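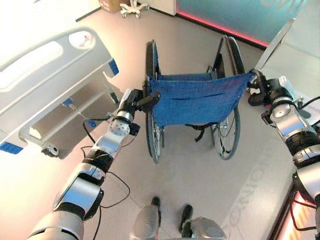 Mawar Saragih asked at our September information session whether people applying for this position need to have pushed a wheelchair before. Previous experience is welcome but is not required. Full instruction is provided in the first two weeks of employment.

Position: Patient Transport Attendant (part-time)
Employer: Welletti Rehabilitation Centre, Outpatient Services
Competition number: 1414
Hours: 16 hours per week, with shifts starting at 7:30 a.m. or 1:00 p.m.

The Centre invites applications from persons who wish to assist patients travelling by wheelchair between the main entrance, the therapy rooms and the Clirnska Wing. Attendants report to the Coordinator of Outpatient Services, Kurniawati Hutapea.

Duties
The successful applicant will:
– greet patients at the entrance and confirm their appointment
– push occupied and empty wheelchairs at a safe walking pace, with both hands on the push handles
– apply the brakes before any transfer
– check tires, spokes, hand rims and seat fabric at the start of each shift, and report worn or sagging backrests
– return chairs to the storage bay in Room 221

The Centre keeps 40 manual wheelchairs in service. Chairs with a fault are tagged and taken out of use until the workshop has inspected them.

Qualifications
Applicants must be able to stand and walk for most of a shift, and must speak clearly and courteously with patients and their families. A criminal record check is required before the first day of work. A second language is an asset – please note it in your covering letter.

How to apply
Send a résumé and covering letter to the Human Resources Office, quoting the competition number. Only those selected for an interview will be contacted.

Search this site
Enter keyword Go

Comments (3)

Kwok
Is there parking for staff on the early shift?

Gandex_reader
I applied last year and the interview included a short practice on the ramp. Wear flat shoes.

P. in Outpatients
Kwok – yes, the rear lot, but you need a permit from the front desk.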